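Puka (island)

Puka is a small inhabited island and holiday destination, the southernmost of the Tekomon group. It has one town, Grondora, one road and a reputation for good weather that the weather does its best to ignore. Its permanent population at the last count was 969, a figure that doubles in summer and is disputed every winter.

Geography

The island is shaped like a kidney bean, with Grondora in the curve. The western side is cliff. The eastern side is mostly beach, though of the stony kind, and early guidebooks that promised sand appear to have been written from the ferry. The highest point, Reuter Hill, rises to 100 metres exactly, a height reached in part by the cairn on top. Walkers are asked to add a stone on the way up, and the official height has not been revised.

The road runs from the harbour to the lighthouse and stops there. Plans to continue it round the northern end have been drawn up several times, and the best of them hangs framed in the harbour office.

History

Puka first appears in writing in 1411, in the log of a trading ship that landed to take on water and left without finding any. The entry calls the island "low, windy and full of birds", and the phrase was used on tourist posters until the hotel owners objected to "low".

A fishing settlement grew up at Grondora over the following centuries. The harbour wall was built by Reginald Kincaid, an engineer who came to repair a pier on a neighbouring island, got off one stop early and was too proud to say so. His wall still stands. His bandstand, built the next year, does not, and its iron railings can be seen at low tide.

Tourism

Visitors came in small numbers until the painter Sayaka Miyazaki rented a net loft above the harbour and spent eleven summers there. Her pictures of Grondora show a calm blue bay under a large sun, and people have been arriving to look for it ever since. The loft is open in the afternoons. The ticket includes a cup of tea, which must be drunk outside.

The best-known guide to the island is Oksana Kravets's A Week on Puka, which manages to fill four days and suggests resting for the remainder. Kravets was the first writer to recommend a visit in February, when the seabirds begin to gather on the cliffs and the only café shuts. Her chapter on the café remains popular with readers who have never been able to go in.

The main annual event is the Lantern Row, in which decorated boats cross the bay after dark. The race has no agreed finishing line. Past winners include Kazuhiro Aoki, who claimed the title on the grounds that he had gone furthest, and was collected from the next island in the morning.

Accommodation

There are 2 hotels, both on the harbour front and both called the Grand. Locals tell them apart as the Grand and the other Grand, and which is which depends on who is asked. Holiday lets are found in the lanes behind the church, most of them former fishermen's cottages with low doorways, steep stairs and small bathrooms added later wherever there was a gap.
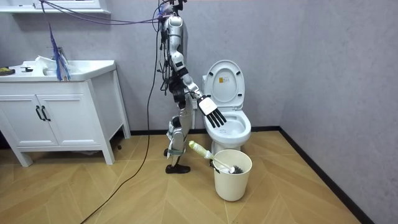
A small bathroom with white vanity cabinet and toilet.

Camping is allowed on the eastern side above the beach. The site has a tap, a view and very little grass, and pegs can be borrowed from the harbour office by anyone who has already bent their own.

Food and drink

The island dish is a smoked fish pie with a potato crust, served hot in the evening and cold at breakfast to the same people. The recipe generally followed is that of Nazmiye Eren, who ran the harbour bakery and published it with one ingredient missing. Cooks on Puka differ as to what it was — mustard has the most support — and visitors are advised to praise whichever version is in front of them.

Transport

A ferry crosses from the main island of the Tekomon group every morning, calling at Grondora on the way out and, if the swell allows, on the way back. There is no airport. Bicycles can be hired at the harbour, where the choice is between those with brakes and those with gears.

See also

Tekomon group
Reuter Hill
Lantern Row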